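How to Clean a Small Lidded Waste Bin (and Keep It From Smelling Again)

Posted 25 March 2019 by Carmela Peñalver

I put off washing my little desk bin for most of a winter. It was only paper and wrappers in there, I told myself, and what harm can a few wrappers do? Then one morning in December I lifted the lid, got a good noseful of old orange peel, and that was the end of that excuse. If you've got one of those small plastic bins with a hinged lid, set aside half an hour and let's get it done together.

What you'll need: dish soap, baking soda, white vinegar, an old toothbrush, two soft cloths and a sheet of newspaper. A pair of rubber gloves too, if you're fussy about your hands (I am).

Step 1. Empty it completely. Tip everything out, and have a look at the bottom for the flat things that like to cling there, such as receipts, tea bag tags and the backs of stamps.

Step 2. Bring it up to a table. I used to do this crouched on the bathroom floor, and my knees have never quite forgiven me. A table you can wipe down puts the rim at a comfortable height, and you'll see a good deal more of what you're doing. Open the lid all the way back so you can get at the inside of it as well.
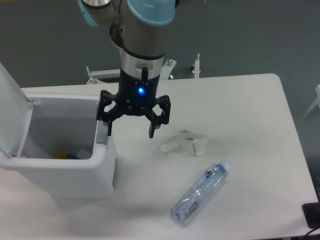 White bin on a white table, lid flipped fully open, with the small gray hinge pieces at the rim.

Step 3. Start with the hinges. Dip the toothbrush in warm soapy water and work it gently into the corners where the lid meets the rim. Go easy — older plastic can get brittle, and my friend Seidu Fiadzo snapped a lid clean off by scrubbing like he was cleaning a barbecue.

Step 4. Wash the inside, top to bottom. Do the inner face of the lid first, then the walls, then the floor of the bin. For stubborn spots, make a paste with 3 spoonfuls of baking soda and a little water, dab it on, and go have your coffee while it sits.

Step 5. Rinse with a splash of vinegar in plenty of water, then once more with plain water. Dry it with the second cloth and leave the lid up until the hinges are dry too. I usually give mine the whole afternoon.

Step 6. Fold the newspaper to fit the bottom and sprinkle a little dry baking soda underneath. Change it whenever you change the bag.

As for the peel, mine goes straight to the kitchen compost now. Crumpled packaging is fine in a small bin, but give anything sticky a quick rinse before you drop it in.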